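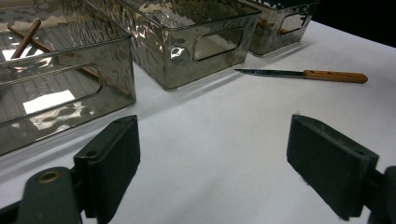

A white tabletop. Ovstead wants its library tables booked by phone, with a charge for people who don't show up.

Ovstead says table booking works. The numbers don't say much
By Rory Aitken
Mar 29, 2026

Ovstead's library wants you to book a table before you sit down, and it wants to charge you $6 if you book one and stay home. The city says a trial in February proved the idea. I've read the report on the trial, which is short, and I'm not sure it proves anything beyond the fact that people will use an app if you put a sign on the table telling them to.

The system is called Trindilley. It's made by Imrie, a company that already sells room booking to offices and is now trying its luck with libraries. You open the app, pick a table and a time, and a small card on the table is supposed to show that it's taken. If you haven't checked in after a set time, the table goes back into the pool and the fee goes on your account. Under the trial there was no fee. That part is new, and it was added after the trial ended, so we have no idea what it does to how people behave.

The report's big claim is that table use on the main floor went up 42 percent over the month before. That sounds like a lot until you remember what the month before looked like. The library spent much of January on short hours while the heating was being replaced, and the reading room at the back was shut for a good part of it. Of course more people sat down in February. The doors were open. The report mentions the heating work once, in a note under a chart, and doesn't adjust for it.

Then there's the count of bookings. The library put 26 tables into the trial and logged 291 bookings over the month. The building was open every day. Work that out and you get fewer than half a booking per table per day. If there was a rush on tables that only an app could sort out, it's hard to find it in there.

Godfrey Simiyu, who runs the library, told me the count misses the point. "We had complaints about people leaving a coat on a chair and going to lunch," he said. "Staff were being asked to referee that. Booking takes the argument away from the desk."

I asked how many complaints there had been. He said staff hadn't kept a log before the trial but that everyone who works the floor would tell you it was a problem. That may well be true. It would also have been a simple thing to write down for a few weeks before signing up for software.

Simiyu was more open about the fee than I expected. He doesn't think it will bring in real money and says he'd be happy if it never brought in a cent. The idea is to stop people from grabbing a table for the whole afternoon just in case. Anyone under 18 would be exempt, and a first missed booking would be waived. Staff could waive others if they saw fit. How they'd decide isn't written down yet.
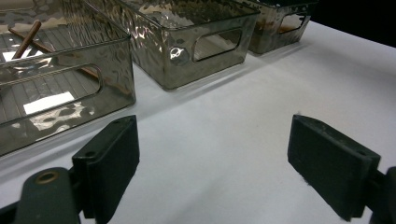 What the report leaves out is anyone who didn't use the app. Walk-ins were still allowed during the trial, and the plan says they'll be allowed under the full system too, at any table that isn't booked. But people who looked at the cards, didn't understand them and went home aren't in the figures. Neither are the ones who don't carry a phone, or carry one and don't want another account on it.

Dewanti Hutapea teaches an evening English class at the library and sends her students there to study between sessions. She said several of them thought the cards meant the tables were only for members who paid. "They didn't ask. They just went to the chairs by the window and wrote on their knees," she said. She took it up with staff, who changed the wording on the cards near the end of the month. She thinks the new wording is better. She still doesn't see why a person should need to book a place to read.

Imrie points to Sturnach, where the library has had Trindilley since last year, as proof that people get used to it. A company spokeswoman, Elspeth Cairns, said in an email that the library there had seen "strong and sustained engagement" and that Ovstead could expect the same. I wrote back to ask what engagement meant. She said it meant logins. Logins go up when you need to log in to sit at a table, so I don't find that very useful either.

To be fair to Sturnach, I called the library and the person who picked up said it was fine, that mornings were quiet anyway, and that the main trouble was the batteries in the cards. They have no fee there.

Cost is where things get vague. The trial was free to the city. The full contract isn't, and the price is being kept out of the public papers while the two sides talk. What the papers do say is that the money would come from the same line that pays for furniture and repairs. Anyone who has sat in the reading room lately, on one of the chairs with the split seats, can judge whether that line has much to spare.

There's also the matter of what Imrie gets to keep. The draft terms let the company hold booking records for a year, with names attached, "to improve the service." Libraries have mostly been careful about who knows what you borrow. Who knows when you sat down, where, and for how long is a close cousin of that, and it gets one paragraph. Simiyu said the city's lawyers are looking at it and that he'd like a shorter period himself.

None of this means booking is a bad idea. Study rooms have been booked at Ovstead for years on a paper sheet, and it works well enough. A few large tables set aside for groups might be worth doing the same way. But the plan covers the whole main floor, and the case for it rests on one short month compared with a worse one.

The council takes up the contract at its next meeting. Written comments can be left at the library's front desk, and you don't need to book.

Comments

Ailsa Gillies
I was in there most afternoons in February and never once had trouble finding a table, app or no app. The trouble is outlets. There are hardly any, and the ones along the back wall are loose. Put the money there.

reading_room_regular
The coat thing is real though. There's a guy who sets up at opening, leaves his stuff all day and comes back at closing to pick it up. Staff won't move it. I'd take the app over that, even with the fee.

mtk
So have staff move it?

reading_room_regular
They say they're not allowed to touch people's belongings. I asked.

D. from Hill St
My mother is 81 and goes in for the newspapers. She's not putting an app on anything. The article says walk-ins are OK, but what happens when she's halfway through the paper and somebody turns up with a booking? Does she have to get up? Can someone find that out please

Rory Aitken
D., I asked that one. Under the draft rules the person with the booking gets the table. Staff would "help find another seat." I should have put it in the piece.

pf_ovstead
Free trial, then a price you're not allowed to see. Where have I heard that before.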